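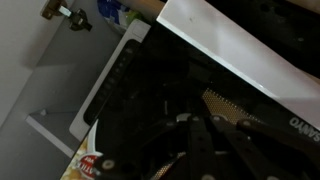
4. Where the chores fail

Section 3 gave the completion rates for the full set of chores. This section looks at the failures, grouped by the part of the job in which they happened. The data are the same 576 trials, 24 for each of the 24 chores on the Murthorpe list, run in five homes between April and the end of the study on Saturday, September 25, 2021. Every trial was started from a written instruction of one line, with no resetting of objects by hand once the arm had begun to move.

A trial is counted as failed if the chore was not finished within the time limit, if the operator pressed the stop, or if an object was dropped from shelf height or above. Partial credit is not given. A cup placed in the microwave with the door left open is a failed trial under this rule, and we kept the rule even where it seemed harsh, so that the results could be set beside those for the earlier Vastow arm.

4.1 Reach and clearance

The largest group of failures had to do with space around the object. Household appliances are often put where they fit, which may leave little room at the sides. Figure 4, taken by the wrist camera at the start of this section, gives a sense of what the gripper has to work with: the linkages lie across the front of the microwave, with the cabinet wall and a shelf edge to one side and a food package close to the trim. A person would slide the package over without thinking. The planner treats it as a fixed obstacle unless the instruction says it may be moved.

We compared two settings. In the first, the Gernusent planner was allowed to touch only the object named in the instruction. In the second, it could push any object it judged light enough. The second setting finished more chores and also caused more drops, mainly of bags and cartons near a shelf edge. For chores with a swinging door the gain was clear. For wiping and for putting away flatware there was no difference that we would want to defend.

Clearance has to be measured over the whole motion. A gripper that fits beside a door at the start of a pull may not fit at the end, when the wrist has turned and the widest part of the linkage faces the cabinet. The planner checks for this at fixed steps along the path, and several of the stops came between two steps. Smaller steps would remove these cases at a cost in planning time. We left the step size alone during the study so that all homes were run on the same build.

4.2 Seeing dark and shiny fronts

The second group comes from vision. Appliance doors are a poor surface for depth sensing. The microwave door in Figure 4 is dark and reflective, and in the wrist view little can be made out on it other than the gold-colored mesh and the white lettering of the maker's name. From the room side, in Figure 5, the same kind of glass returns a bright round glare near the middle of the window. Brushed steel adds streaks of its own. In both cases the depth map has holes where the planner most needs a surface.

The method used here fills each hole with a flat plane fitted to the pixels around it. On a clean door this works well enough to guide a slow approach. On a door with things attached, the fit can be pulled forward by the nearest raised object. Magnets, stickers, and hanging towels all had this effect. The refrigerator in Figure 5 has magnets over much of its door, of different shapes and sizes, and a plane fitted through them sits slightly in front of the steel. The arm then slows down too early and may report contact before there is any.

We logged 2,213 contact reports over the study. Each was compared with the reading of the force sensor in the wrist, and a report with no matching change in force was marked as false. False reports were most common on refrigerators and least common on wooden drawers. Turning down the room lights did not help in a steady way: it reduced glare on glass and at the same time made the dark control panels harder to find.

A second camera at the base was tried in two of the homes. It was useful for finding an appliance from across the room. Once the arm was in place, the upper segment tended to block the view of the door, and the wrist camera had to do the close work alone – with the gripper itself covering the lower part of what it saw. We return to camera placement in Section 6.

4.3 Grip and force

Once the arm has reached the right spot, most pulls succeed. The parallel gripper used here has short fingers, which suit bars and knobs and do less well on recessed edges. Doors with a push latch were opened by pressing with closed fingers. This was reliable when the planner had the button in view and unreliable when it had to work from memory after the wrist turned away.

Force limits were set low on purpose. The arm stops if the wrist sensor passes the limit for longer than a short set time, and it then backs off and tries once more. Door seals on refrigerators need a firm first pull followed by very little force, and a single limit does not match that pattern. The Petrauskas controller, which allows a brief higher limit at the start of a pull, was added after the first two homes. Seal-related stops became rare after the change. The earlier trials were not run again and remain in the totals.

Slip was a smaller problem than we had planned for. It occurred mostly with crumpled packaging, where the fingers closed on a fold and the weight hung from one side. Rigid boxes and jars were seldom dropped once lifted. Open cartons fall between the two: the planner grasps a flap if one is standing up, and flaps bend.

4.4 Changes in the room

The homes were lived in during the study, and objects moved from one day to the next. The arm builds a new map at the start of each trial, so a moved object is no problem in itself. Trouble came from objects that were on the floor or hung low, such as charging cables and chair legs, which are thin in the depth map and may be missed. The mobile base was therefore driven by the operator up to a taped mark, and only the arm motion was automatic. This is a serious limit on what can be claimed. A machine that needs someone to park it saves less labor than the completion rate would suggest.

We also asked residents to leave the kitchen as it was. A tidied kitchen gives better numbers. In one home the counters were cleared before a visit by mistake, and those trials were left out and run again at a later visit.

Figure 5. Arm at the right side of the refrigerator, with the microwave on the shelf above. The gripper points down with its fingers clear of the door. Magnets on the door and glare on the microwave window are the two surface effects discussed in Section 4.2.
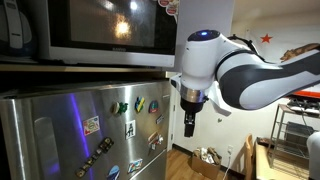

Can a single arm of this kind do a household's kitchen chores today without help?

It cannot do them as a set. Single steps such as opening a door or lifting a rigid container are within reach when the base has been parked well and there is room for the wrist to turn. Chores made of many such steps still fail too often to be left unattended, and the low force limits that make the arm acceptable near people also make it slow.

4.5 Note on time

Speed was recorded and played no part in scoring beyond the time limit. Even in completed trials the arm spent more time looking and planning than moving. The longest pauses came before contact with glass and steel doors, where the plane fit was repeated until two results in a row agreed. Operators learned to expect these pauses and did not use the stop during them after the first few visits. Times for each chore, split into planning and motion, are listed in Appendix B, with the trials run before the controller change marked separately.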